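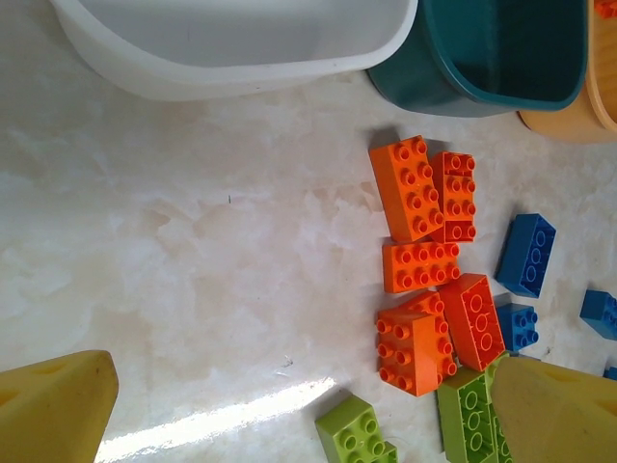

Nestport Forum > Work and Shifts > Arms on the sorting benches

flarnstead_lou
We went over to the arms in August. I did returned bricks by hand at Rasine before that, 1,185 pieces on a good shift. Now I mind three benches and do the odd ones. Pay is the same so far. My wrists are better, but I talk to people a lot less.

binfiller
Same at our place. They said no one would lose hours, then the late shift went from 13 people to 3.

Maxine Ruawai
That was the late shift's contract ending — it would have gone anyway. I'd take minding over sorting any day.

flarnstead_lou
Not sure I would. An arm on my bench does 940 a shift, so it's slower than I was, but it gets two arms and no breaks. What I mostly do is set out the next lot and check the colours.

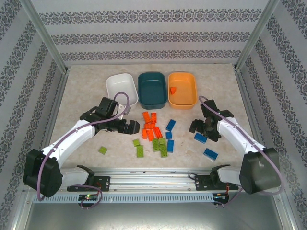 The checking is what tires me. With sorting I could let my mind wander, and now I have to watch.

binfiller
Did you get any training for it?

flarnstead_lou
One morning. The rest I picked up from Lu on earlies.

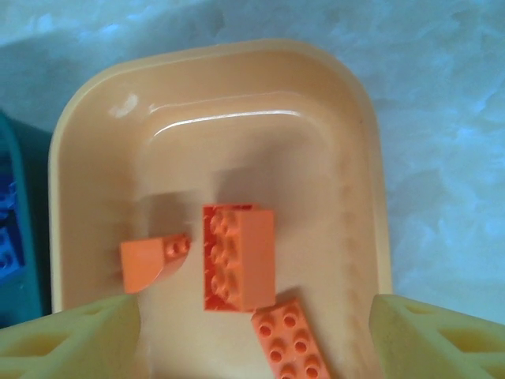
Cheng-en Tsao
One morning is too short. Ask for the minding work to be put in your job description, with a grade. We did, and it took until spring, but it went through.

Maxine Ruawai
Agree with that part. Get it in writing.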